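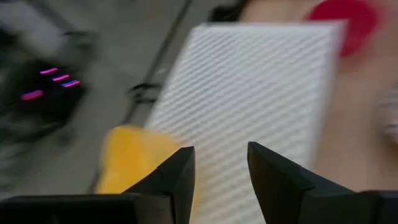
Textured white piece - handling and sorting notes

Last updated: August
Boateng bench, Plastunthorpe workshop. Entry started 09:40, continued after lunch.

Continuing from the previous page. The job is still the mixed tray: soft and semi-soft items from the Nurnik order, to be sorted by surface before they go into the drawers. The big white rectangular piece is the awkward one and gets its own entry.

Surface. Small raised bumps or ridges, dense and regular, set in diagonal rows. It looks like a waffle or a quilted cloth. I have seen it written up on our own sheets as "pad", "foam sheet" and "panel", so three people looking for it under three names will find it under none. The Nurnik delivery note is no help, it only gives a line number (3,054) and a quantity of 2. Until the supplier answers I am using "white, textured, rectangular" on the label and leaving the material column blank. Please do not fill it in from memory.

The direction of the rows matters for storage. If two textured faces are stacked with the rows running the same way they nest, and the stack slides when the drawer is pulled. With one turned over end for end it made no difference. With one turned through a quarter turn the rows cross and the stack stays put. Tried with the spare from the cupboard, drawer pulled sharply 3 times each way. Not a proper test but good enough to decide how they go in.

Yellow block. Soft, rounded top edge, sponge or foam. Goes in the same tray but not in the same drawer. Last month the yellow ones were put at the bottom with flat goods on top and came out with a set in them that took most of a day to recover. Keep them in the top layer, on their own, nothing on them.

Red item. Round, went down on the old sheet as "lid" with a question mark. I have kept the question mark. There is a Cletness tub on the shelf with no lid and a similar diameter, to be tried before anyone orders another. If it fits, move both to the shelf and strike the line from the tray list. If it doesn't, the red item goes in the odd parts box with a tag.

Labels. The label printer is out of the wide tape again. Narrow tape will take "white, textured, rect." on one line at the small size, which can be read from standing height if the drawer is below the bench and not otherwise. Narrow tape does not hold on anything with a raised pattern - it bridges the bumps, touches only the tops and lifts at the corners by the next morning. Labels therefore go on the drawer front or on a bag, never on the piece.

Drawer liner. The 800 mm drawer is the only one that takes the white pieces flat. Its liner has a ridge down the middle where two lengths were butted together, and this prints through onto anything soft left on it for long. Pulled the liner out, trimmed both edges back to a straight line, relaid with the join at the rear. Still a slight step but nothing sits on it there.

Working order for the tray, as settled this morning:

1. Flat textured goods first, straight into the wide drawer, quarter turn between pieces.
2. Foam and sponge, top layer only.
3. Round and rigid items to the side, checked against the shelf before boxing.
4. Whatever is left, tag it and put it in the odd parts box. Write the tray number on the tag.

Step 3 was step 1 on the previous sheet. I moved it down because checking against the shelf means walking away from the bench, and the tray was being left half sorted every time.

14:15. Wiped the bench before starting the second tray. Swarf from the next bench drifts over when the door is open, and it lodges between the bumps on anything textured. A dry brush along the rows lifts it. Across the rows it only pushes it from one gap to the next. Compressed air gets it out faster but puts it on everything else, so brush.

Open points
- Material of the white pieces, waiting on Nurnik.
- One agreed name for them on all sheets. "Textured white" is my preference, short enough for the narrow tape.
- Cletness tub and the red item, fit not yet checked.
- Wide tape to reorder, two rolls this time.
- Old tray sheet still pinned by the door with the previous order of steps. Take down.

Second tray carried over to the next page.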